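Trillell Prayer and Study Planner: one semester in
Mar 3, 2020

I bought the Trillell planner in October, right before my second year at seminary got busy, and I've carried it every single day since. (Okay, I skipped it over Christmas break. So did my Greek.) A few people in my dorm have asked if it's worth the money, so I'm finally writing this up!

Quick background. I'm at Pludmont, living on campus, and my week is a mess of morning chapel, classes, kitchen duty and field placement at a parish across the river. I used to keep a phone calendar for the school stuff and a little notebook for prayer intentions, and the two never met. The Trillell puts both on one spread. Hours down the left, readings and intentions down the right, and a strip along the bottom for whatever you're memorizing.

The paper is the best part. It's cream colored and thick enough that my fountain pen doesn't bleed, even when I press down hard during church history. The cover is stiff, the corners have held up, and there are two ribbons, one for the week and one for the reading plan in back. I paid 19 dollars at the campus bookstore, which felt like a lot for a planner until I saw what the leather ones go for.

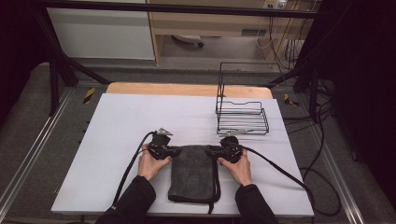

Ernel wrote in the comments that the ribbons frayed within a month and that the reading plan follows a calendar nobody at their parish uses, so half the feast days had to be crossed out and moved by hand.

Fair point on the calendar. Mine lined up with what we do in chapel, so I hardly noticed, but if your church keeps the old dates you should flip through the back pages before you buy. My ribbons are fine so far. I did put a dab of clear nail polish on the ends the first week, an old trick from my choir binder, so maybe that helped.

Now for what bugs me. The weekly pages give Sunday the same tiny box as every other day, and Sunday is when I'm at the parish from early morning until supper. I end up writing sideways in the margin. Also, the hours stop at 7 in the evening! We have vespers, then dinner, then study group, and all of it lands in the blank space underneath. Whoever laid this out goes to bed a lot earlier than I do. 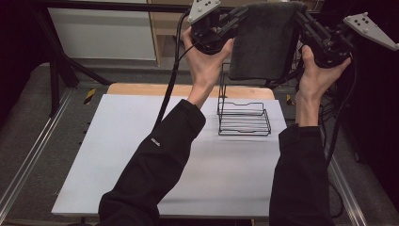
Black sleeves, white table.

The memorization strip surprised me. I figured I'd ignore it, and instead it got me through most of the psalms I needed for my liturgics class. You write one verse in it, you see it all week, and by the end of the week it has stuck. I'm on my fifth month of doing that and I still look forward to picking the next one.

I also tried the Ho student journal last year, so a short comparison. The Ho is slimmer and cheaper, and it has 5 lines a day for reflection, which I liked. But there's no schedule in it at all, so you still need something else for classes, and the glue on mine gave out before finals. If you only want a place to write down prayers, get the Ho. If you're trying to keep field placement and chapel and papers in your head at once, I'd go with the Trillell.
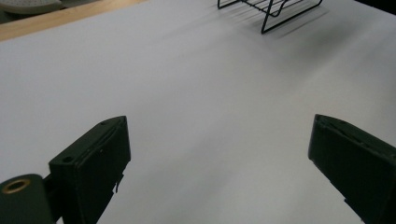
White surface with two dark green fingers.

Would I buy it again? Yes, and I've already told the bookstore to hold one for next year. I'd love a bigger Sunday box and a few more evening lines, and I'm going to write to the company and ask. If you've found a planner that already has those, please leave the name in the comments.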